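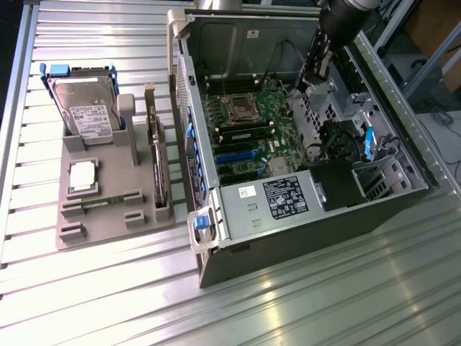

28 Mar 2021

Slow drives and loud fans on the Acuña office desktops. Carrying on from the green notebook, which is full. The old notes on the power supplies are in the back of that one, after the paint tests.

Started with the drives because everything else waits on them. The full surface read takes most of a working day per drive and I'd rather have it going while I do the fans. Left four running overnight on the long bench and came back to three passes and one stuck. The stuck one had not crashed. It was retrying the same area over and over, and the read rate had dropped so low that the progress bar looked frozen. Stopped it, pulled the health table and found 181 reallocated sectors, with more pending. Wiped what could be wiped, marked it for shredding. It goes in the locked bin and not on the shelf with the spares, whatever the summary line says. The summary line says "passed", by the way. The drive's own verdict only trips when a value falls under the maker's threshold, and by then it's usually obvious to anyone trying to open a file.

What I look at, in order:

Reallocated sectors. Anything other than zero and I want a second read a week later to see if it moves.

Pending sectors. If these clear after a full write, I note it and keep the drive for bench use. If they don't, bin.

Interface errors. Mostly cables. Two of the Acuña machines had these and both went quiet with a new data cable. The counter doesn't reset, so write the value on the sticker with the date, or the next person will go through the whole thing again.

Power-on hours. Less use than people think. One of the good ones has 1031 hours, hardly run in, and its neighbour from the same batch has spent years switched on and reads just as cleanly. Start-stop count bothers me more than hours on desktop drives that have been set to sleep every few minutes.

Wipe procedure unchanged. Single overwrite, verify, print the certificate, staple to the job sheet. Mirta Zapata asked again whether we should be doing three passes because the client's form has a box for it. On a modern drive one full overwrite does the job and the verify is the part that matters. If they want three on paper they can have three, but it should be on the quote. She'll ring them.

Solid-state drives are a separate matter. Don't overwrite those, use the drive's own erase command and then check that it reads back blank. We had one last year that accepted the command, reported success and still had a readable partition table. It's in the drawer with a skull drawn on it.

Fans and heat

The complaint from Acuña was that the machines in the front room "roar" after lunch. I had put this down to dust and it was partly dust. The front intake on that case is a punched steel panel behind a plastic fascia, and the fascia has to come off to see the fluff. From outside it looks clean. Took the fascia off the worst one and there was a felt pad of the stuff, thick enough to peel away in one piece. Vacuum first, then the brush, then air. Hold the fan blades still when using air. I've put this in every notebook and I still found a fan with a ticking bearing this week that I think was us.

After cleaning, idle speed on the processor fan came down to 772 rpm, and at that speed you can't hear it over the room. Under load it still ran up to 100 per cent and stayed there, so the dust wasn't all of it.

Took the cooler off. The paste had dried to a grey crust with a bare patch in the middle. Cleaned both faces with alcohol and lint-free cloth, new paste, a small blob in the centre, screws tightened crosswise a turn at a time. Ran the same load again. The fan went up, came back down within a few minutes and settled at a level I'd be happy to sit next to.

Warm the processor up before pulling the cooler. Ten minutes of load, shut down, unplug, then twist the cooler gently before lifting. On the older sockets the processor can come up with the cooler, glued on by cold paste, and then you're straightening pins with a mechanical pencil for the afternoon.

Third cause, on two of the machines only: the fan curve in the firmware had been set to "performance" by somebody. Put back to default. Worth checking before getting a screwdriver out. I didn't.

Replacement fans. We have two kinds on the shelf. The Rundach ones are quieter at the low end but the lead is short and won't reach the rear header in a full-size case without an extension. The Gikora ones reach and are a bit coarser sounding. I've been using Rundach at the front and Gikora at the back, and have marked the bins so. Check the connector before fitting. The three-pin version in a four-pin header will run flat out unless the board is told to control it by voltage, and then the client rings to say it's louder than before.

Odds and ends

Clock batteries: replace all of them. Every machine in this lot lost its date when unplugged. The wrong date then breaks the secure sites in the browser and it gets reported as "internet not working". A coin cell costs next to nothing and it saves the phone call.

Memory: one overnight test per machine, no exceptions, even when the stick came out of a machine that was working. Found one bad stick this way. It only failed on the second pass, so the quick test would have let it through.

Expansion cards: reseat, clean the edge with alcohol if it's dull, don't use the pencil rubber. The rubber leaves crumbs in the slot and takes a little plating off every time. Do up the bracket screw. A card held by the slot alone will walk out of it in the back of a van.

Screws: the case screws and the drive screws are still getting mixed in the same dish. The coarse thread is for the case and most hard drives, the fine thread is for optical drives. If it won't go in with fingers for the first two turns, it's the wrong one. I drilled out a stripped one on Thursday and it took longer than the rest of that machine.

Cables: tie them clear of the processor fan before closing up. One came back in the last lot with a polite grinding noise that was just a lead touching the blades.

Power supplies: not opening them. Load test, sniff test, listen for coil whine, and swap if in doubt. The swapped ones go to the recycler whole.

The Plindeo inventory sheet still won't take a serial number that starts with a zero. It drops the zero and then the label doesn't match the machine. Put an apostrophe in front for now. I've written to them twice.

Still to do

Second read on the drive with the single reallocated sector.

Find out whether Acuña want the front room machines back first or all together. If it's first, they need new side panel screws, we're short.

Order coin cells and the short fan extensions. Paste is fine, there are two tubes and one is unopened.

Ask Mirta for the key to the locked bin, or get a second one cut.

Try one machine with the case fan drawing from the front and the side vent taped over. I have a feeling the side vent is letting the warm air go round in a circle instead of out of the back, but I've only held my hand there and that's no measurement. Put the thermometer probe behind the drive bay, same load, half an hour each way, door shut.

Comments

mzapata
Spoke to Acuña. One pass with verify is fine, they had copied the form from somewhere else. They want everything back together. Bin key is on the hook behind the kettle and has been there since we moved in.

tomasz_bench2
On the pencil rubber: I've used one for years and never had a slot go bad. I do blow the crumbs off though. Will try the alcohol.

Jen (stores)
Coin cells ordered. The fan extensions come in two lengths, which do you want? I've guessed the longer.

mzapata
Longer is right. Can whoever has the probe thermometer put it back, it isn't in its box.

tomasz_bench2
It's me, sorry. Fridge test. Back on the shelf by this afternoon.

rk
Did you ever try the side vent? I've got the same cases in the training room and they get hot by the drives as well. If taping it up helps I'll do ours over the holiday.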